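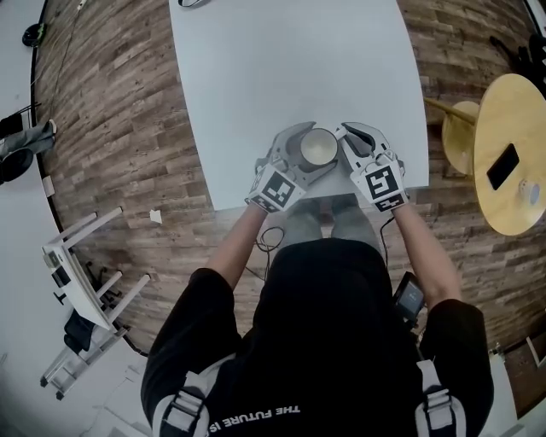 ## White table, plank floor: Giuliana Cuadros on fitting out a plain room

Giuliana Cuadros plans furniture for small rooms, mostly for a supplier called Turnach. Her current work is a room with a plank floor, a white rectangular table and a round side table in light-yellow wood. We spoke in January, at the end of an afternoon, and started with the main table.

"It has one job, to be a clear surface," she said. "Every item you leave on it takes up working area. A cup is fine. A cup, a phone, keys and a charger, and you have lost a corner."

Her answer is the side table. It holds the phone and other small items within reach of a seated person, off the main surface. She puts a round one on the right as a default and moves it if the user is left-handed. The round top was chosen over a square one for clearance. People turn in their seats and catch corners with a hip or a knee.

The stool has a round yellow seat, close in color to the side table. Cuadros said the match matters less than the shape. "Someone always puts a bag on a stool. I count that as correct use. It should be movable with one hand."

She is less relaxed about the floor. The brown planks have a weathered grain, and she left that alone. Her earlier plan for the room, which she calls the Mathew layout, had a rug under the table. It was dropped after 13 days.

"The chair legs kept folding the edge over. I also could not see crumbs on it. On bare planks you see a dark crumb or you feel it, and you sweep."

Cables get the same treatment. She keeps them away from the walking side of the table and does not tape them to the planks, as tape pulls at the finish. Anything on legs, such as a tripod or a spare chair, goes toward the edge of the room.

I asked about the cups. The one in use is cream-colored with a pale inside. Cuadros prefers a pale interior for a practical reason: tea marks show and the cup gets washed. Against a white table, she would still avoid pure white.

"You reach for the edge of a thing. White on white, the edge is weak, particularly late in the day. Cream is enough of a difference."

She orders cups from a supplier named Jastton in boxes of 46, and allows for breakage. Of the last box, 33 are still in use. The rest were chipped at the rim, most of them in the sink. She does not keep chipped cups for pens.

Cleaning the white top is a short procedure. Damp cloth first, then a dry one, working from the far edge toward the seat. Her written instructions for Corent, which rents out rooms furnished to her plans, run to 96 lines, and the table takes up four of them. The floor takes up most of a page.

"White shows a ring from a cup right away," she said. "People call that a fault. I would rather find it the same day -- on a dark top it can sit there for a month."

The next change is a second side table, in the same light yellow if she can get it.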